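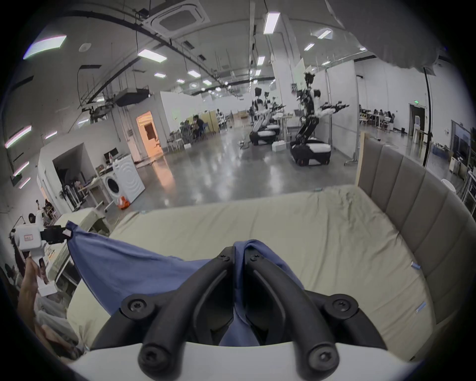
Skimano makes software for cutting long online videos into short ones, and once a year it lets the public in to watch. I went on Monday, July 16, 2018, on the 151 bus, which stops outside a tyre depot and leaves you to find the rest of the business park by instinct. The first talk was on start and end points, and it took the speaker a long time to say what a piece of blue cloth says in a moment: grip it in two places, lift, and the stretch between your grips is the bit you're sending to your friends. Everything else stays on the bed.

The talk had 116 slides. I know this because the number was in the corner of every one of them.

After coffee we were shown Pathak, the new web player. You paste in the address of a video, drag two markers along a bar and get back a link that plays only the part between them. Mine began halfway through a sneeze. The developer at the desk said this was my choice of marker, and he had a point, though I'd have liked it put more gently. On the second go I nudged the marker back with the arrow keys and the sneeze arrived complete. 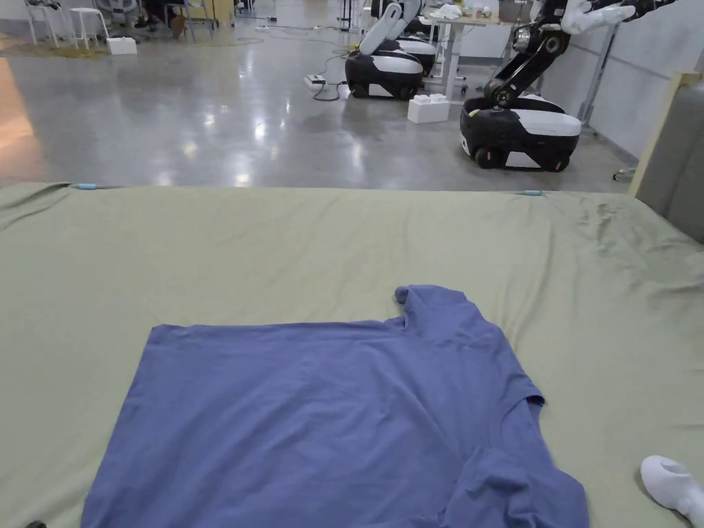 Does the person you send the link to need an account?

The link opens in any ordinary browser without one. You only need an account to save your clips, and a free one holds seven.

Lunch was a wrap. Then came the server room, seen through a window, where Omura does the storing. Omura used to be a separate company and still has its own kettle. It looks after 3,712 hours of test footage, much of it (going by the screen in the corridor) of ducks, and every new version of the player has to get through a portion of it before release. Our guide spoke about the ducks with real feeling.
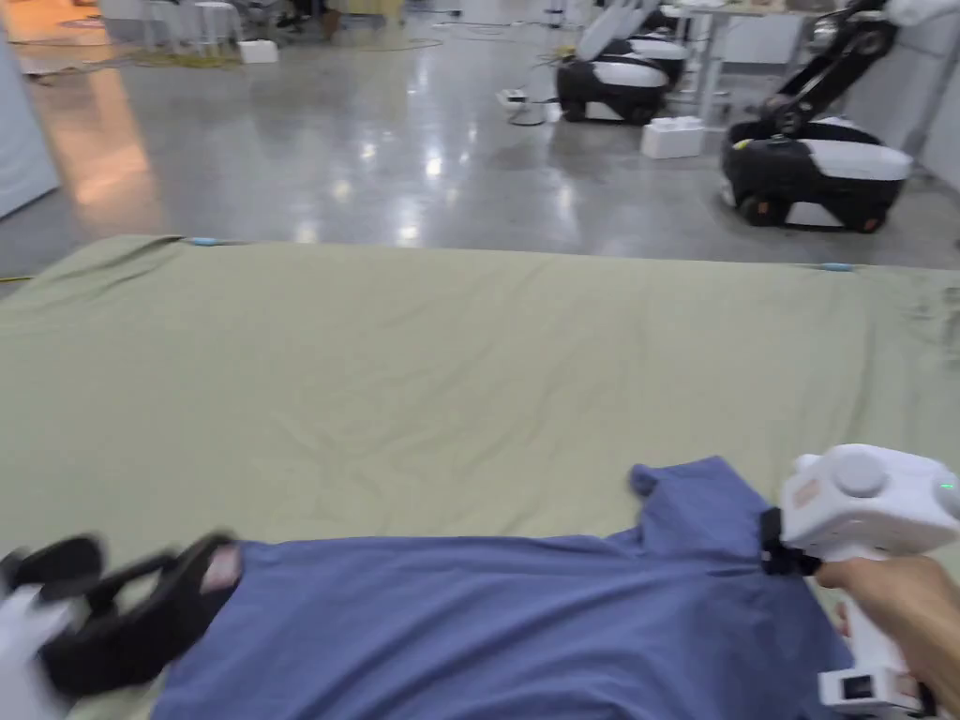

She was less warm about Tustemar, the phone app, which was promised for last October and is now promised for this one. We were allowed to hold it. It cuts clips nicely, then asks where you'd like to share them and offers a list with nothing on it. That's being worked on.

There was a goody bag with a pen and a sticker. The bus back goes from the other side of the road, by the car wash, and you do need to wave at it.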